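Clump on Skamer field to stay put after path route is redrawn

23 February 2021

Good news for anybody who walks the dog out past Entwistle -- the big clump of trees in the Skamer field is staying, and so is the field around it!

I had the letter through the door on Saturday, same as most of you I should think, and I've been on the phone a fair bit since to get the details straight. The new footpath between Entwistle and the Korari estate was going to run dead straight over the middle of the field, which would have meant taking out a good part of the clump and putting a gravelled strip where the trees are now. The redrawn route swings round the north side instead, keeps to the old hedge line, and comes out by the second gate (the one with the chain, not the one that sticks).

It adds 80 metres to the walk. I can live with that, and so can the dog.

The change came after 533 people wrote in during the comment period, most of them on the paper forms that were left in the bakery and the library porch. I filled mine in standing up in the bakery queue, so apologies to whoever had to read it. I'm told the letters were nearly all about the trees, with a handful about drainage and one very long one about bicycles.

Tirkorik, the firm laying the path, say the new line will be pegged out in the next few weeks and the digging starts in May, once the ground has firmed up. They reckon on about 60 working days from start to finish. The field stays open to walkers the whole time except for a stretch by the hedge, which will be fenced off while they get the stone down. Dogs on leads near the fencing, please, and they've asked people not to move the pegs. Last time pegs went in, for the water main, half of them ended up in the beck.

I rang Octavian Stanciu, who drew the new route for the firm, and he was very patient with me. He'd been out to the field in January to look at how far the roots might spread, and he came back thinking the straight line was a bad idea before any of our letters had been opened.

"You can put a path near old trees if you give them room," he told me. "Going through the middle of them was quick on paper, and that was all it had going for it. I like a path with a bend in it anyway."

He also said the path would be wide enough for a pushchair and a person side by side, which will please everyone who has had to do that awkward shuffle on the lane. There are going to be 2 benches, one at each end. I asked if we could have one in the middle, facing the trees, and he said he'd ask but wouldn't promise. If you'd like one there too then do say so, the more of us the better.

Not everybody is happy, and it's only fair to put that down. A few people on the Korari side wanted the short way to the bus stop, and I do see their point when it's chucking it down and the bus is due. The longer route also goes through the low bit by the hedge that holds water all winter. Tirkorik say they'll raise the path there and put a pipe under it. We shall see. I've lost a welly in that corner and I'd want to see a pretty big pipe.

As for the clump itself, I've been asking how old it is and I've had a different answer from everyone. My neighbour says it was already big when her mother was at school. The chap at the feed shop swears it was planted to shelter sheep and that there used to be a trough under it. The library has an old estate map with a blob drawn in roughly the right place, but it might just as easily be a pond, or a tea stain. If you have any old photographs of the field, family picnics or snow or anything at all, the library would love to borrow them and will give them straight back.

I went up again on an overcast afternoon and stood there for a bit, which I haven't done properly for ages. You get used to a thing being on the skyline. I can remember being told as a child to turn for home when I got to the trees, and I told my own two exactly the same, and I suppose I'd never thought of them as something that could be taken away with a letter and a map.
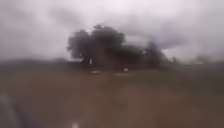
Anyway, the practical bits. The new plan is up in the library porch and there's a second copy in the bakery window, low down on the left, so you'll have to crouch. Any comments on the hedge route need to be in before the pegs go down. It's the same form as before, and you can push it through the library letterbox if the door's shut.

If you want the short version to pass on to someone without a computer: the trees stay, the path goes round the north side, the work starts in May, and the field is open throughout apart from the bit by the hedge.

Parking will be a nuisance for a while, I'm afraid. The lorries will be using the top lane from the Entwistle end, and the lay-by where people leave their cars for the walk will be full of stone. Tirkorik have asked us to use the ground behind the playing field, and it's a five-minute stroll from there if you take the steps. The steps are slippery at the moment -- I went down them on my backside last week -- so hold the rail, or go round by the lane until somebody gets a brush to them.

I've asked about the gate that sticks as well. It isn't part of the path job, but one of the lads from the firm said he'd bring a plane and have a look at it while he's up there. I'll put a note on here when the pegs are in and another when the fencing goes up.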